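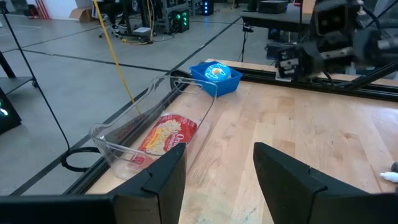 ok pool people, I finally opened ours up for the season and I have things to say (mostly about the filter)

so we've got an above-ground one, a Velis, 7 years old now, came with the house when we moved out to Forkunmont. I'd been putting off changing the sand forever because the pump sounded fine! the water looked fine! then in May it went cloudy and just stayed that way

I dumped in so much clarifier, you guys. did nothing except make it foam a little

called Pfister and they wanted $300 to come out and swap the sand. the sand!! I bought it myself for $109 delivered, and that included a new o-ring and a gasket I didn't end up needing

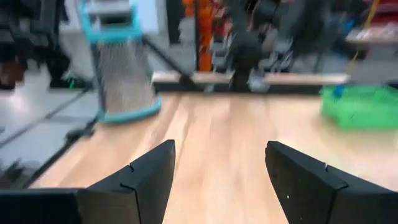

scooping the old stuff out took most of a morning. I used a plastic cup and then the shop vac when my back gave up. go slow near the bottom or you'll crack one of the laterals, ask me how I know

(the replacement lateral was from Fornell, fit great, took forever to ship)

anyway I backwashed it twice, ran it overnight, and by 10 am I could see the drain again. still need to get the alkalinity up, it's sitting under 200 gallons' worth of leaf tea lol

next up is the ladder, one of the treads wobbles. anybody know if those bolts are a standard size?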